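Branell Automation Forum > Cells and Workholding > Tape grids as position references

ogulyas_cells
Posted 2022-12-09

We are rewriting the marking rules for the bench cells at Dullcombe. The draft says painter's tape may be used for placement zones on the work surface, provided the zones are not used for calibration. I want to know whether other sites allow tape at all.

Orsolya Gulyás

modeder_tech
We banned it. Tape creeps, and operators start treating the edge as a datum. Scribe the surface or use printed sheets under film.

pquintana
A ban is too strict. Tape is fine for zones if the rule says what it is for. Ours at Urquijo reads:

1. Blue tape marks regions only. No dimension is taken from it.
2. Tolerance on a zone edge is 6 mm. Anything tighter gets a fixture.
3. Torn, lifted or layered tape is stripped and replaced before the next run, never patched over.

Item 3 is the one people skip. A strip gets ragged, a second piece goes on top, and the zone edge is now wherever you decide to read it.

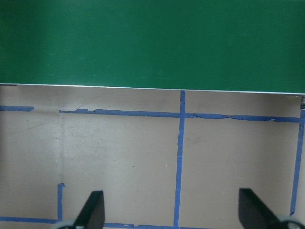
Curled ends matter too. A folded tab stands proud of the surface, and on a low approach a fingertip can catch it. We set the minimum clearance over tape in the program header so it shows up in review.

Purificación Quintana

modeder_tech
Item 3 depends on somebody looking. On cell 3203 we logged 400 cycles between inspections and the edges had moved by the second check. I would not write a rule that needs that much attention.

pquintana
Then shorten the interval. Scribing has its own cost — you can't move the zones when the part changes.

ogulyas_cells
We change layouts often, so scribing is out. I will keep tape, adopt items 1 and 3 as written, and add a check at every layout change. 6 mm is too loose for our small parts. I'll post the number once we have measured.

modeder_tech
Add residue to the check. Old adhesive lines get mistaken for live zones.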